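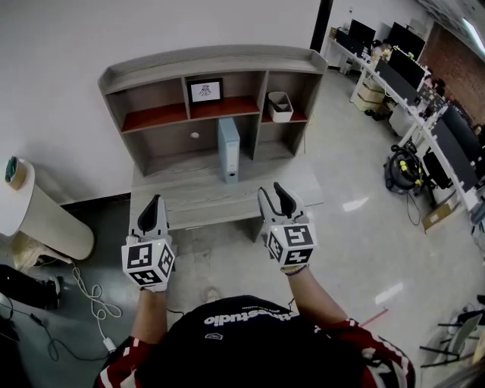 Last updated: August 2021

Home | Records | Live | Gear | About

I have now had the Flukar reissue on vinyl for 13 days, which is long enough to say what is wrong with it and what is not.

Komeditz made two albums. Fukside, the second, has always been the harder one to find, and the CD that most people know was mastered very loud. The cymbals turn to hiss in every chorus and the bass drum has no front edge. I assumed the recording was at fault. The reissue suggests otherwise.

Side one is cut at a lower level than I expected. Turn the amplifier up and the guitars separate properly, left and right, with the rhythm part slightly behind the lead. On "Dizon" the bass can be followed all the way through the middle section, where on the CD it drops out under the second guitar. The vocal is drier too - no added reverb that I can hear.

Side two is less good. The last three minutes run close to the label and there is audible distortion on the "s" sounds. I checked the cartridge alignment and cleaned the stylus, and it did not change. Chia-hao Fung has the same pressing and hears it on a different deck, so I doubt it is my set-up. A double album at 45 would have fixed it, at a higher price.

Surface noise is low. My copy had one light tick near the start of side one, gone after a wash. The hole is centred and the disc is flat.

The sleeve is plain card and the lyric sheet is a reprint, with the same spelling mistakes as the first. The pressing is limited to some 200 copies, though the shop had not sold out when I last looked.

If you own the CD and play it often, buy this. If you only want the singles, the first album has the better ones and is still cheap second-hand. I will compare the download version when I have a proper copy of the files.

Filed under: Metal, Reissues, Vinyl

Back to top | Contact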